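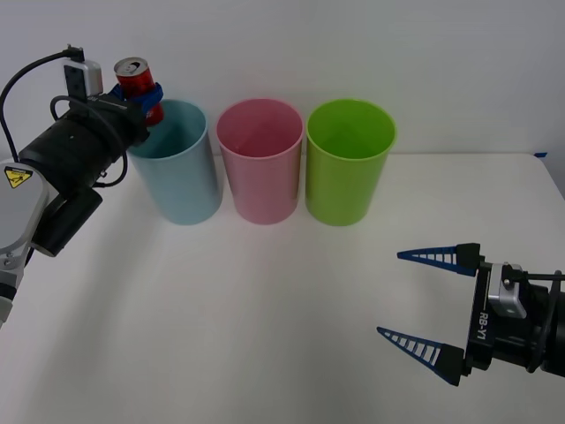 《Wirken楼里通讯》第66期

杯子的事，还有汽水的事

各位邻居好，又到了我絮絮叨叨的时候。上一期发出去以后，收到好几封回信，说茶水间那篇写得太短，看着不过瘾，那这一期我就放开写了，大家泡上一杯茶（或者开一罐冰汽水），慢慢看，看到一半去干别的也行，回来接着看。

先从杯子说起。淡蓝、粉红、亮绿，挨着排成一排，口朝上，后面就是白墙，我每次看见这三个颜色凑在一起，心情都会好一点，像小时候过生日，大人把平时舍不得拿出来的塑料杯摆到桌上，你就知道今天有汽水喝了。我妈那时候会先问一圈谁要什么颜色，粉红的永远有人抢，绿的永远剩到最后，剩给我爸。我爸端着那只绿杯子喝啤酒，喝了好多年，后来搬家都没丢。所以我对绿杯子有偏心，这一点先说在前头，免得后面有人说我不公道。

说回我们楼里。205室的茶水间从去年夏天开始不用一次性纸杯，换成了彩色塑料杯，这件事大家都知道，搬来得晚的邻居可能不清楚来龙去脉，我就多讲几句。起头的是二楼做布艺样品的Bok-nam Wi，大家平时叫她福男姐。她有一阵子天天加班，倒垃圾的时候发现茶水间那只垃圾桶里从上到下全是纸杯，有的只喝了一口，有的干脆就是接了水放在那里忘了。她也没贴告示，也没在群里发脾气，第二天自己提了一袋塑料杯来，洗干净放在架子上，旁边放了块干净抹布。过了几天，纸杯就没人拿了。我后来问她怎么想的，她说就是觉得彩色的好看，拿在手里高兴，人高兴了就愿意洗。我觉得这话很有道理，一直记着。

杯子用了一年，用出不少心得来，也攒了不少小毛病，趁天热大家用得多，一样一样说说。

第一件，杯子叠在一起拔不出来。

这大概是我收到抱怨最多的一件。上宽下窄的杯子天生就喜欢往一块儿套，刚洗完带着水，往里一按，里面那点空气跑掉了，水又像胶一样贴着，第二天谁也别想分开。我见过有人把两只杯子夹在膝盖中间拔，脸都红了，最后杯子飞出去，水溅了一墙。请千万不要这样，墙是刚刷过的！

真卡住了，有个老办法：外面那只泡在温水里，里面那只倒一点凉水，等一小会儿，两只手捏住杯口，轻轻一转就松了。记得是转，别硬拔。温水就是洗手那种温度，塑料杯经不起滚水，烫软了杯口会走形，以后盖什么都盖不严。要是手边没有温水，沿着两只杯子的缝滴一滴洗洁精，放平了等它慢慢流进去，也行，就是事后要多冲两遍。

最省事的还是一开始就别叠。我知道架子窄，叠起来整齐，但这三种颜色的杯子一字排开其实也占不了多少地方，彼此留一点点缝，风能过去，干得又快。福男姐最早就是这么摆的，淡蓝在左，粉红在中间，绿的在右，我当时以为有什么讲究，问了才知道就是从袋子里拿出来的顺序。后来大家都照着摆，摆成了习惯，哪天谁把粉红的放到边上，还会有人顺手给它挪回去。我就挪过，不好意思。

第二件，味道。

塑料杯吸味，这是没办法的事。装过咖啡的，下一个人倒白开水，喝起来总像隔夜的咖啡店。装过咖喱的就更不用说了（是的，去年冬天有人用杯子装咖喱，我不点名，你自己知道）。我试过的办法里面，小苏打最好用：一小勺小苏打，半杯温水，搅一搅，放着，中午吃完饭回来倒掉，再用清水冲干净，味道就淡多了。颜色如果染上去了，比如番茄酱那种橘红色的印子，可以抹一点食用油揉一揉，再用洗洁精洗，洗完放在窗台上晒半天。晒的时候别晒一整个夏天，彩色塑料晒久了会发白，淡蓝的尤其明显，再淡下去就成白的了。

柠檬皮也有人推荐，三楼的Eimear Mac Suibhne（我一直念不好她的姓，她教过我好多回，每回我都觉得自己学会了，下次见面又忘）就喜欢用柠檬皮擦杯子内壁，擦完杯子里有一股清香，倒气泡水正合适。她来自一个常年下雨的地方，说她们家厨房窗台上总有半个柠檬，用来擦砧板、擦水龙头、擦手指上的洋葱味，最后干得像一块石头了才扔。我学着她也在茶水间放了半个，过了两天不见了，可能是谁拿去泡茶了吧，那也挺好。

第三件，杯口。

杯口有一圈微微往外卷的边，喝水的时候嘴唇碰着舒服，可是那道卷边底下最容易藏东西。茶渍、口红、果汁干了以后黏黏的那一层，全在那里。洗的时候海绵绕着杯子里面转一圈，大家都会，卷边底下往往就漏过去了。我的做法是把海绵折起来夹住杯口，一只手转杯子，一只手不动，转一圈就都擦到了，比手绕着杯子跑要省力。架子左边挂着一把小刷子，刷毛短短的，就是给卷边用的，请不要拿去刷鞋。刷鞋的那把在楼梯间，蓝柄的。

好，杯子说得差不多了，接着说汽水。

天一热，冰箱里那一格就成了全楼最受关注的地方。红罐子的、银罐子的、绿罐子的，早上塞满，下午就见底。我不反对喝汽水，我自己就爱喝，尤其是从外头骑车回来，满头的汗，拉开一罐，那一声响，比什么都解渴！但是有几件小事，想跟大家商量商量。

一个是分着喝。很多邻居跟我说过，一整罐喝不完，剩下半罐放在桌上，过一会儿没气了，倒掉可惜，喝又难喝。那为什么不一开始就分到杯子里呢？我们的杯子是400毫升的，装下一整罐还有富余，分给两三个人更是轻轻松松，每人几口，刚好解馋。小时候过生日不就是这么喝的吗，几个孩子围着桌子，眼睛盯着杯子里的高度，谁的多一点谁的少一点，看得比考试还认真。现在大家都是成年人了，可我发现一样会盯着看。上个月我跟福男姐还有Eimear分一罐汽水，三个人，三只杯子，倒完了都不说话，低头看，然后Eimear默默地从自己那杯往我这杯添了一点，我们笑了好半天。

说到倒汽水，这里面也有讲究，写得细一点，嫌啰嗦的可以跳过去。

塑料杯倒汽水容易起沫，倒得急了，沫子一下子冲到杯口，溢出来流一桌，白桌面上黏一片，擦完了手放上去还是粘的。要少起沫，先把杯子用凉水冲一下，里面留一层薄薄的水，再把杯子斜过来，罐口挨着杯壁，让汽水顺着壁慢慢滑下去，倒到一半多再把杯子扶正。罐子本身也要凉，越凉越不闹脾气。要是这罐汽水是刚从楼下提上来的，一路晃荡，请让它在冰箱里歇一歇再开。

有冰的话，先放冰还是先倒汽水，楼里分两派。先放冰的人说凉得快，后放冰的人说沫子少。我两种都试过，先放冰的时候把冰用凉水过一下，表面滑溜了，沫子也不多。冰块请从冷冻室下层那个带盖的盒子里取，取完顺手把格子添上水，放平。放不平的话第二天就是一整块斜着的冰，像滑梯一样，谁也掰不开。

再一个，是罐子喝完以后。

易拉罐是铝的，回收的人最愿意收，前提是干净、干爽。我们楼后面的回收架由Yimer负责来取，他们的师傅人很好，可是再好的人，提着一袋子往下滴甜水的罐子爬下楼梯，心里也不会痛快。所以请大家喝完以后往罐子里灌一点水，捂住口晃两下，倒掉，倒扣在水池边的架子上控一控，再放进袋子。用的是洗杯子剩下的水就行，不必专门开一遍龙头。

拉环留在罐子上，别掰下来。掰下来的小拉环太小，掉在地上找不着，光脚的时候踩上去可疼了（夏天茶水间里光脚的人不少，我也不点名）。有邻居的孩子攒拉环做手工，这个另说，茶水间窗台上有个玻璃罐专门收，攒满了会送到一楼去。

要不要踩扁，我问过Yimer的师傅，他说踩不踩都行，踩的话请竖着踩，从上往下一下踩平。横着捏的会翘出尖角来，把袋子戳破。力气小的邻居不用勉强，原样放着就好。我有一回逞能，穿着拖鞋去踩，罐子一歪滚到桌子底下去了，我蹲下去捡，顺便捡出来一只失踪很久的勺子，也算有收获。

红罐子和杯子最好别混着放。这一条是针对水池边的，前一阵子常有人把空罐子直接放在晾杯子的那一排里，有时候干脆放进杯子里面，我理解，看着挺像一套的，颜色也热闹。但是罐子外面搬来搬去沾的灰，到底不干净，杯口贴着罐底，下一个人拿起来就喝，想想就有点那个。罐子在左边的铁架上晾，杯子在右边的木架上晾，就这么分。

喝之前，罐口也请擦一擦。这个习惯是我外婆教的，她拿手帕擦，擦完还要对着光看一看。我现在用纸巾，偶尔也对着光看一看，看不出什么来，只是觉得这样才算擦过。

下面是几样用得上杯子的夏天喝法，都是楼里邻居给的，我全试过，味道保证，样子不保证。

福男姐的梅子汽水。话梅两颗，放杯底，倒一点点热水泡开，等凉透了，加冰，再倒冰汽水。她喜欢用没有味道的气泡水，我喜欢用有甜味的那种，甜咸甜咸的，喝着停不下来。话梅遇上汽水会一个劲儿冒泡，倒的时候要格外慢。她还会加一片紫苏叶，紫苏是她自己种在走廊尽头的，大家想要可以去摘，从下面的大叶子摘起，顶上的小嫩尖留着让它接着长。

Eimear的冷红茶。茶泡得浓浓的，放糖，搅化，放凉，冷藏过夜，第二天兑牛奶。她说在她家里，这种喝法说出去会被长辈念叨，红茶哪有冷着喝的，所以她只在我们这里喝。我答应她不往外讲，写在通讯里应该不算往外吧，反正都是自己人。

我自己的绿豆汤。这个算不上喝法，就是煮多了。绿豆头天晚上泡好，第二天一早下锅，水开了转小火，煮到豆子开花，关火焖着，最后放冰糖。放凉以后用杯子盛，连汤带豆子，拿个长勺。一定要等凉了再盛，刚出锅的太烫，塑料杯吃不消。7月里我打算每逢天热就煮一锅放在冰箱里，锅上贴着我的名字，大家别客气，盛完了把锅盖盖好就行。有人不吃冰糖的，请提前跟我说，我单独留一碗淡的。

还有一位不肯留名的邻居，给的方子是西瓜碎加汽水。西瓜切成小丁，冷冻，冻硬了当冰块用。我试的时候切得太大，卡在杯子里出不来，拿筷子戳了半天。切成指甲盖大小正好。

再说几件跟杯子沾边的小通知。

有人问杯子还能不能添。可以的，福男姐那批是在Plotovetti买的，街口转进去那家，老板把塑料的东西都堆在门口，颜色挺全。我去问过，同样大小的现在还有。想给自己认领一只固定杯子的邻居，可以自己去买，底下写个名字，用油性笔写在杯底外面，晾一晚上再洗就不容易掉。公用的杯子请不要写名字，去年有一只绿的被人在侧面画了个笑脸，大家都挺喜欢，画的人也没找着，那就算了，笑脸就留着。

四楼的Skestent最近搬进来一批新同事，茶水间中午会挤一些，请大家互相让一让。他们的行政同事来找过我，问茶水间有没有规矩，我想了半天，说就是喝完洗干净，从哪儿拿的放回哪儿。她很认真地记在本子上了，我倒有点不好意思，回来以后越想越觉得应该写长一点，于是就有了这一期。欢迎新邻居，绿杯子很好用的，你们试试。

茶水间的洗洁精换了一种，比以前的浓，一点点就够，挤多了冲不干净，杯子里会有一股子花香，喝白开水跟喝香水似的。瓶子上我用胶带贴了条线，按到线那里就停。海绵每两个星期换一次，旧的剪掉一个角，拿去擦水池，剪了角的就别再碰杯子了。这个规矩是Eimear想出来的，简单得很，我很佩服。

架子最下面一层有3只没人认的玻璃杯，放了一春天了，杯底有花，挺讲究的样子。是谁的请来领，到7月底还没人来，我就给它们插花用了。走廊尽头的紫苏旁边正缺点颜色。

还有人写信来问，为什么不干脆每人带自己的杯子，公用的都收掉。我想过，也跟福男姐聊过。她说，总有人来得急，总有客人来，总有人那天正好把杯子忘在家里了，架子上有一排彩色的杯子等着，人家进来自己就能倒水喝，用不着开口问谁借。我听了以后就再没提过收杯子的事。客人多的时候我还会特意把它们摆得整齐一点，口朝上，颜色错开，来的人几乎都会先看一眼，再伸手挑一个喜欢的颜色。挑颜色的时候，大人和小孩的表情是一模一样的。

上次有个来修窗户的师傅，五十多岁，站在那里想了好一会儿，最后拿了粉红的，倒了满满一杯凉白开，一口气喝完，自己拿去洗了，放回中间的位置。我当时在旁边切西瓜，给他也切了一块。

啊，差点忘了，窗户修好了，靠水池那扇现在能推到底，做饭热菜的时候请打开，走的时候关上，雨季还没过去，夜里飘进来的雨会把晾着的杯子又弄湿一遍。纱窗上的小扣子有点紧，往上抬一下再推。

想投稿的邻居，夏天的喝法、洗东西的窍门、找不着的勺子，什么都收，写在纸条上塞到茶水间冰箱门上的夹子里就行，字写大一点，我眼睛不太好了。上回有张写着“加一点盐”，没写往什么里加，请这位邻居再来补一句。

2022年6月28日，写于茶水间，绿豆还在锅里焖着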